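Snacks for the long drive

My sister-in-law moved to Zastdale in April, which means we now have a 3-hour drive every time somebody has a birthday, and our family has a lot of birthdays. So I've been thinking way too much about car food!

My first rule is that everybody gets one thing from the store and one thing from home. The kids always go for cookies, and I've given up arguing. I just move them into a box with a lid so they don't end up under the seats.

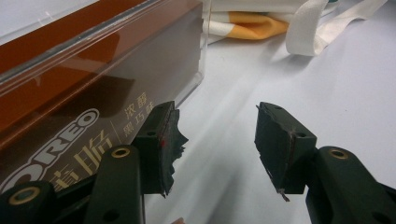 Oreo, a car classic in our house.

The thing from home is where it gets fun. My neighbor Usha Pisharody grew up in India, and she taught me to toast puffed rice with peanuts, curry leaves and a little turmeric (she uses a lot more chili than I do). It keeps for days in a jar and costs next to nothing. I made a double batch last time and it was gone before we passed the Novik exit - my husband says he only had a handful, but I was sitting right next to him.

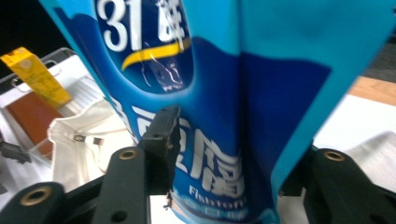
Salty stuff makes everyone thirsty, of course, so pack more water than you think you need. We stop at the Egger farm stand anyway, about 60 miles in, and the bathrooms there are clean. Get the plums if they have them. Skip the fudge, it melts.

A few of you wrote to ask about fruit. Grapes, yes, washed and pulled off the stem the night before. Bananas, never again. Cut apples are fine with a squeeze of lemon, and they travel best in something hard-sided.
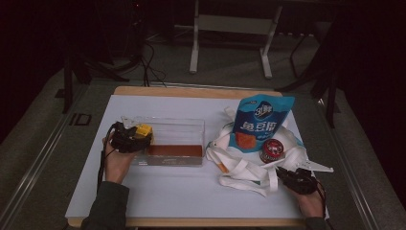

Clear boxes are my favorite kind.

Send me your own road food ideas and I'll share a bunch next month. Usha has promised me her lime pickle recipe too, so save some room in the cooler!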